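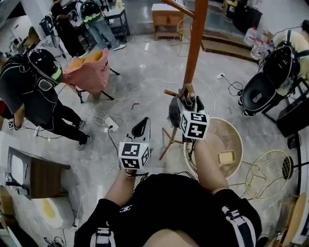 Concrete floor keeps making dust no matter how much I sweep. Seal it or paint it?

Mylene Calimlim

Hi all! We moved our stuff into a ground floor unit in Skumcombe in February and I'm losing my mind over the floor. It's bare concrete, 331 square feet, and every time I sweep I get a dustpan of fine gray powder, and then the next morning there it is again (socks are the worst, don't come over in dark socks). I've vacuumed, I've damp mopped, I even tried dish soap, which I think made it worse.

The landlord says I can do whatever I like to it as long as it isn't carpet glue. My neighbor swears by garage floor paint, but the lady at Azimi Hardware told me paint will peel and I want a "densifier," and then she tried to sell me a $39 jug of something called Skidau. Has anybody used it? Do I have to move every single thing out first? I'd love to do half the room at a time if I can get away with it.
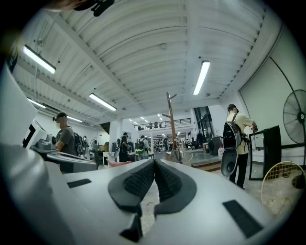

A patch of the concrete up close, with thin white cables across it.

Any advice welcome, I'm not handy but I can follow directions!

gravelpatch

Paint it. I painted mine and it was fine.

OK, longer version: mine was fine for two years and then it started lifting right where I drag my chair. So maybe don't paint it. If you do, etch it first and rinse like crazy. Tape up or move any cords, because I painted one down and it's still there. I never tried the jug stuff. 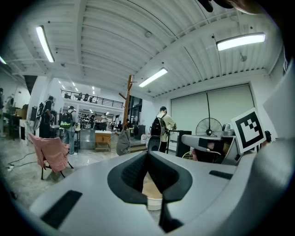 Imtiaz Bepari

Skip the paint, Mylene. What you've got sounds like a soft top layer, and paint just sticks to the powder and comes up with it. The densifier soaks in and hardens it. I used the Skidau one in my shop in Troldale and one jug covered more than I expected, though read the label for yours because a thirsty slab drinks a lot more.

Get the soap off first! Plain hot water, two rinses, then let it dry overnight with a fan going. Half the room at a time is totally OK, I did it that way and you can't see the line. Spray it on, push it around with a soft broom, keep it wet for as long as the label says, and mop up whatever's left sitting on top or it dries into white crusty stuff that's a pain to scrape.

I still sweep, but my socks are clean.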